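Prirkine

Prirkine is a small lakeside village known mainly for its holiday rentals, and I've been keeping this entry up to date since I first stayed there (and yes, I keep going back!). It has 915 year-round residents, but in June that swells to roughly 4,000 once the cottages fill up.

Location

The village sits on the north shore of Lake Irnier, 3 miles from the market town of Trumach. The bus stops by the old boathouse, and from there it's an easy walk to most of the rentals - unless you've booked up on the ridge, in which case pack light.

Places to stay

Most visitors rent a whole cottage. The oldest ones are on Khổng Lane, named for the family who put up the first guest cabins, and they're my favorites even though the stairs are steep. Châu Ông wrote a nice little history of the lane that you can still buy at the ferry kiosk. Evenings get chilly by the water, even in summer, so I always bring a warm jacket. 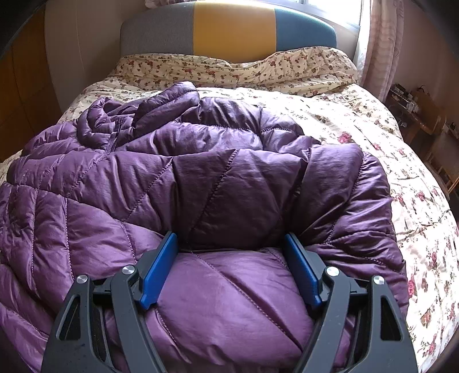
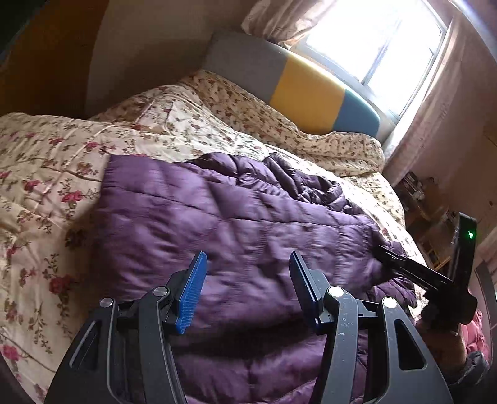 A purple puffer jacket spread out on the bed.

Getting around

A ferry crosses to the south shore from morning until 7 p.m. Bikes can be rented from Tatu Rugemalira's shop next to the bakery, and the loop trail is mostly flat. Parking on Khổng Lane is for guests only, so day visitors should use the field behind the church.

See also

Lake Irnier ferry
Trumach market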